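How to clear out and sort the small-things drawer

Most homes have one drawer that takes everything without a place of its own. Ours is in the hall, under the coats, and by January it would no longer shut. This page sets out the way I clear it. The method works as well for a basket, a shoe box or the tray by the front door.

You will need a free hour, a flat surface, an old towel, a bin bag, a damp cloth, a pencil, sticky labels and a few small boxes or tubs. Don't buy the boxes first. You won't know what sizes you need until the sorting is finished, and a lot of shop-bought dividers are too tall for a shallow drawer. Measure the inside height before you spend anything.

Step 1. Take the drawer right out

If your drawer lifts off its runners, carry it to the table. If it doesn't, empty it by the handful into a washing-up bowl. Working over an open drawer means you will put things back in before you have decided about them.

Older wooden drawers often stick at this point. Pull the drawer out as far as it goes, lift the front slightly and tilt. Metal runners usually have a small plastic lever on each side. On the Fjeld chest we have, the left one has to be pushed down and the right one pushed up, and you need to do both together.

Step 2. Put down a towel

Spread the towel over the table with newspaper under it. Small items stay where they are put on a towel, and anything sticky marks the newspaper and not the table. Choose a plain colour. Patterned towels hide screws, fuses and earring backs.

Tip the contents out a little at a time. I do one corner of the drawer, deal with it, then do the next. Elsa Sandberg, who taught me most of this when we shared a flat, used to tip out the whole lot in one go and could be done in 20 minutes, but she was quicker at deciding than I am.

Step 3. Make the first sort

For the first sort there are only four groups:

Keep in this drawer
Keep, but it lives somewhere else
Give away or hand back
Throw away or recycle

Pick up each thing once and put it in a group. If you are stuck for longer than it takes to read this sentence, set it at the top of the towel and move on. Don't test pens yet and don't untangle any string. Those are jobs for later and they will eat your hour.

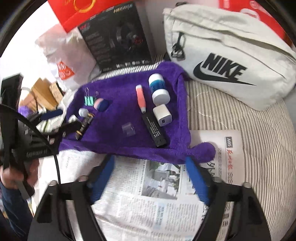 Page last changed: February 5, 2024

Chargers and plugs are where most people slow down. A charger is worth keeping if you can name the thing it charges. If you can't, try it against whatever is in the house, and if nothing fits, it goes to the small electricals bank at the tip. The same goes for loose leads. Tie each one you keep with a bit of garden wire and write on a label what it belongs to.

Bottles and tubes of anything need checking for a date. Eye drops, ear drops and creams often have a short life once opened, and the box or leaflet will say how long. Take old medicines back to a chemist. They shouldn't go in the bin or down the sink. Glue can be tested with a squeeze - if the nozzle is blocked but the tube is still soft, a pin will usually clear it.

Batteries go in a tub by themselves. Put a bit of tape over the ends of any flat square ones so they can't touch metal. Used batteries go back to a shop that collects them.

Keys are the hard one. Try every key in every lock you have, including the shed, the meter cupboard and the windows. Label the ones that fit. Put the rest in an envelope with the month written on it, and if no lock has turned up by the same month next year, take them to the scrap metal skip.

Step 4. Carry out the "somewhere else" pile

Do this before you put anything back. Walk round the house with the pile in a bowl and put each item where it belongs. Medicines to the bathroom cabinet, screws to the toolbox, stamps to the desk. If an item has no home in any other room, it may belong in the drawer after all, and that is fine.

Step 5. Clean the drawer

Shake out the crumbs, then wipe the inside with a damp cloth and a drop of washing-up liquid. Leave it to dry fully. If the base is stained, cut a piece of lining paper to fit. I used the end of a roll of Odwood shelf liner, which is a bit thick and needs a sharp knife. Wallpaper does the job just as well.

Rub a candle stub along wooden runners while the drawer is out. It makes a big difference to how it slides.

Step 6. Divide the space

Set your boxes in the drawer before you fill them. Tea boxes with the lids cut off, margarine tubs and the trays from inside chocolate boxes are all a good height. Put the things you reach for every day at the front and the spare fuses at the back.

Leave one section empty. New things will arrive, and they need somewhere to land that isn't on top of the scissors.

If the boxes slide about when the drawer is opened, fix them with a small blob of sticky tack under each one. Double-sided tape holds better but pulls the lining up when you want to change things round.

Step 7. Label and refill

Label the inside edge of each box, so that you can read it from above with the drawer open. Pencil on masking tape lasts well and comes off cleanly. Now is the time to test the pens and untangle the string. Put back only what is in the "keep in this drawer" group.

Go back to the items you set aside at the top of the towel. Most of them will be easy to decide on by now. Anything still undecided can go in the empty section for 30 days.

Keeping it in order

I go through ours for 7 minutes at the start of each month, with the radio on. The batteries and the paper scraps are the two things that build up, so I look at those first. Takeaway menus go straight in the recycling.

If several people use the drawer, show each of them where things go. Labels help, but children will ignore them unless the box for their own things is at the front.

Lovisa Isaksson

Next page: Clearing the cupboard under the sink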